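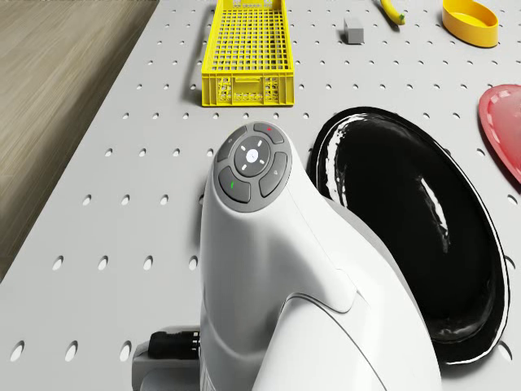 Laundry in a small apartment: working notes

Water temperature

Cold water is adequate for most everyday loads. Use warm for towels, sheets and kitchen cloths, and hot only where the care label allows it and the load needs it. Protein stains such as blood, egg and milk should go through cold first. Heat sets them.

In a stacked unit the hot line may run cool for the first part of the fill. Run the nearest sink tap until it comes hot, then start the machine.

Load size

Fill a front loader until a flat hand fits between the clothes and the top of the drum. Top loaders with a central post should be filled loosely, to the top row of holes at most. Do not wrap sheets around the post. Wash a single heavy item, such as a bath mat, with two or three towels so the drum balances on spin.

Detergent

The cap on most liquid bottles holds far more than one load requires. Find the lowest line inside the cap and mark it on the outside with a permanent marker. For a half load in soft water, use half that amount. If suds are still visible on the door glass during the final rinse, reduce the dose next time.

Stiff towels usually indicate residue. Wash them once on warm with no detergent and no softener, then dry as normal. Softener coats the loops and reduces absorbency, so leave it out of towel loads altogether.

Drying on a rack

Leave a finger's width between items. Hang shirts from the hem, trousers from the waistband, socks from the toe. Place the rack in the room with the best airflow, door open, with a small fan set low and aimed across the rack. Turn heavy items after 3 hours.

An extra spin cycle removes more water than an extra hour on the rack. Skip it for wool, rayon and anything with boning or heavy beading.

If the room has no window, run the bathroom exhaust fan with the door ajar. Condensation on nearby glass means the load is too large for the space. Split it.

Lint and drains

Clean the dryer screen before every load. Once a month, wash the screen in the sink with dish soap and a soft brush, rinse, and let it dry fully before refitting. Dryer sheets leave a film on the mesh that brushing alone does not remove.

Front loaders have a pump filter behind a small panel at the base. Switch the machine off and unplug it, let any hot water cool, put down a shallow tray and an old towel, and open the cap a quarter turn at a time. Expect coins and hair ties. Close the cap hand tight and check for drips on the next fill.

Odor in the machine

Leave the door and the detergent drawer open between loads. Wipe the fold of the door gasket with a dry cloth. Run an empty hot cycle every 30 loads or so, or whenever the smell returns. Never combine bleach and vinegar, in the same cycle or in consecutive ones.

Reader corrections

Jonalyn Magbanua writes that a tension rod over the tub takes shirts on hangers and leaves the rack free for small items. Check the load rating on the package.

Dexter Ocampo asks about wool. Use a short cold cycle with a low spin, then roll the item in a towel, press, and dry it flat. Do not wring.

Page revised October 2024. The section on pods has been removed and will be rewritten.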